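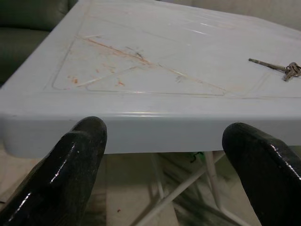

3.2 Soiling and small objects on moulded plastic tables

The tables which we studied in this part of the work are light plastic tables with a moulded top. They are common in rented houses and in shared workrooms, because they are cheap and one person can carry them. In the Ulley survey, the participants of 339 households were asked where they put their keys when they come in. The most frequent answer was the nearest table, and in many homes the nearest table was also the place for eating. For this reason we treat the soiling of the table and the small objects on it together, and not as two separate questions.

The moulded top has shallow grooves which form a pattern of large panels. The grooves are useful for the stiffness of the top, but they are less good for cleaning. When a cloth is moved over the panel in long strokes, it passes above the groove and leaves a part of the soil inside. Adeyemi and Lawal observed the same effect in their earlier study of canteen furniture at Manurung, and they proposed to clean along the groove first and across the panel afterwards. We followed this order in all our trials.

Orange and reddish marks received special attention. In an inspection by eye it is often difficult to say if such a mark comes from food or from rust, and we did not ask our inspectors to decide. They noted only the colour, the length of the longest streak, and whether the mark followed a groove. Marks near the centre of a panel and marks in a groove were written on different lines of the sheet. In total, 2,644 sheets were collected between January and the end of the study, and 3 of them were removed because the table number was missing.

Keys were the small object which we met most often. A bunch of keys has several hard edges, and if it is pushed along the top it may leave light scratches. It also hides the surface under it. In the first weeks our participants wiped around the keys, and a ring of soil remained in the place where the keys had been lying. We therefore changed the instruction: the keys are lifted, not pushed, and they are put on a hook or in a dish before the wiping begins. The text on the card was made shorter at the same time, as Ebuka Adeyemi found the first version too long to be read by a person who stands with a wet cloth in the hand.
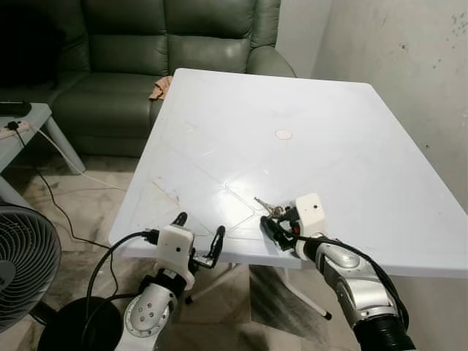 Figure 4. Bunch of keys on the moulded top of a white plastic table.

Should the keys be cleaned as well as the table?
We recommend it, with a slightly damp cloth and a dry one after it, before the keys are put back on a clean top.

The scratches themselves were not counted as soil. However, a scuffed top keeps fine dirt more easily than a new one, and the inspectors sometimes gave different scores for the same table. Kayode Lawal repeated the scoring under a lamp placed at one side, and the agreement became better. With light from above, the glossy plastic gives bright reflections and a pale smudge can be missed. We suggest that the inspector looks at the top from at least two sides before a score is written.

The hole for the umbrella, where a table had one, was scored separately. Its cap was taken out, washed in warm water with mild soap, and dried before it was returned. Results for the caps are given in Section 3.4, together with those for the legs and the feet.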